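Jellik Laundry Notes

A readme for the folder of folding clips and the handouts that go with them

Hi! If you've landed in this folder, you're probably either in my household, in the Trallcombe skill swap, or you got the link from Noelia Bravo, who sends it to everybody. It's about folding clothes on a bed. That's the whole subject. I started writing it up because I kept giving the same explanation in the hallway with an armful of towels, and then it grew, the way these things do.

Last updated: 2021-08-13

What's in the folder

clips/ has the short videos, one garment per clip, start to finish. There are 70 of them right now. A lot are T-shirts, because a lot of laundry is T-shirts.

stills/ has single pictures taken out of the clips. I use them in the handouts.

handouts/ has printable pages, one per garment type. The fitted sheet page runs to two sheets of paper and I'm not sorry.

garments.csv is the list. Each row has the clip name, what the garment is, the color in plain words, the fabric if I know it, and a notes column that is mostly me grumbling.

old/ is old. Leave it alone, please. I go in there sometimes.

What counts as folded

This caused more arguments than anything else, so let me put down what I mean by it. A T-shirt is folded when it's a rectangle, the front is facing up, the sleeves are tucked behind, and you can pick it up with one hand and set it in a drawer without it coming apart. It doesn't need to be store-perfect. Ekua Korletey folds to a standard I will never reach (she irons pillowcases!) and her comments on my first handout were fair but brutal.

For pants, legs together, seat tucked in, then thirds. For hoodies, hood down flat over the chest before anything else. For socks I have given up on having an opinion. Pair them however makes you happy.

Why the bed

I get asked this a lot. Tables are the right height, sure, and Branwen Mostyn does all hers on the kitchen table and swears by it. But our table usually has homework on it, and a bed is big and soft and already in the room where the clothes are going. The bedspread helps, too. A plain one with a little grip to it keeps a shirt from sliding off while you're squaring up the other side. On a slippery comforter you'll chase the thing around forever.

The downside is your back. Kneel next to the bed if you can, or sit on the edge and twist a bit, and don't do a full load bent over at the waist. I did a full load bent over at the waist in February and regretted it for days.

Getting a T-shirt open

Okay, so this is the part I really want people to read, because it's where most of the time goes. The folding itself is quick. Getting a shirt from a wad into something flat is the slow bit, and cotton knit is the worst for it because it's stretchy and clings to itself and will happily twist into a rope.

What happens to most of us is that we grab two bits of the wad that look promising and pull them apart. If you were lucky, those were the shoulders. If you weren't, you've got one bit of hem and one bit of who-knows, and the rest bunches up between your hands. 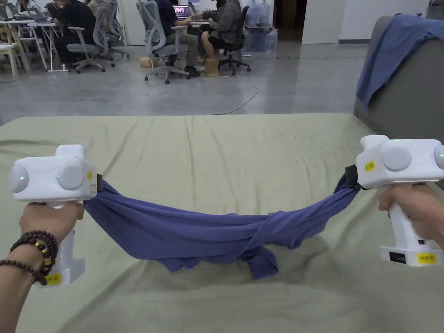 When that happens, don't keep pulling. Pulling harder just tightens the twist and stretches the knit, and then your neckline goes wavy. Lower the whole thing to the bed and let go of one side. Look for the loosest flap you can see and lift that. Nine times out of ten the shirt will roll over and show you a sleeve or the hem, and once you've found the hem you can work around it to a side seam, and the side seam takes you up to an armpit, and from the armpit you know where you are.

Then both shoulders, one small shake, and lay it down face first. I do the shake low, close to the bedspread. Aitana Zabala does a huge one over her head like she's launching a sail, and it does work, but she's also knocked a lamp over.

Smooth from the middle out. Flat palms. Don't fuss about every crease at this stage, just the big ones that would make a lump once it's folded. A shirt that sat in the basket overnight is going to have creases whatever you do, and they mostly drop out in the drawer or on your body by lunchtime.

Notes on the color column

I write colors the way I'd say them out loud to somebody in the next room. So "blue" covers a lot of ground, and I only get fancier ("periwinkle," "navy") when there's a pile with several blues in it and you'd need to know which. Nimal Abeysekara went through and corrected a few of my greens, and he was right about all of them except the one he calls teal.

Fabric comes off the care label where there is one. If the label's been cut out I put "knit" or "woven" and stop there. Please don't guess at percentages. A blank is fine.

Things I know are wrong

There are 15 rows in garments.csv with nothing in the fabric column. I'll get to them.

A couple of the towel clips start late, with the towel already halved. I left them in because the second half is still useful.

The hoodie handout says "left over right" in step four and "right over left" in step six. Step six is the one to follow. I've fixed it in the file but there are printed copies floating around.

Children's clothes are thin on the ground here. My kids are grown, and the smallest shirts I have are Noelia's nephew's. If you have a pile of little things and an afternoon, please, come over.

Nothing in here about ironing. Ask Ekua.

How to add something

Use one garment per clip. Start from a heap, a proper one, the way it comes out of the dryer. If you start with a shirt that's already half laid out, nobody learns the hard part. Keep going if it goes badly! The messy ones are the ones people thank me for.

Name the file with the garment first and then the color, all lowercase, with dashes. Add your row at the bottom of the list, not in the middle, because I sort it myself and I lose track otherwise.

If you're changing a handout, save a copy with your initials on the end and send me a message. I'm slow but I do read them.

Using the handouts

Print them, pin them up over the dryer, give them to your roommate with a meaningful look, whatever you like. If you're handing them out to a class or a group, keep my note about backs at the bottom of page one. The Figueroa building laundry room has had a set taped up since spring, and apparently the T-shirt page has gone missing more than once, so print a spare of that.

Next up for me is the fitted sheet page again, because Branwen says step three makes no sense and I've reread it and she has a point.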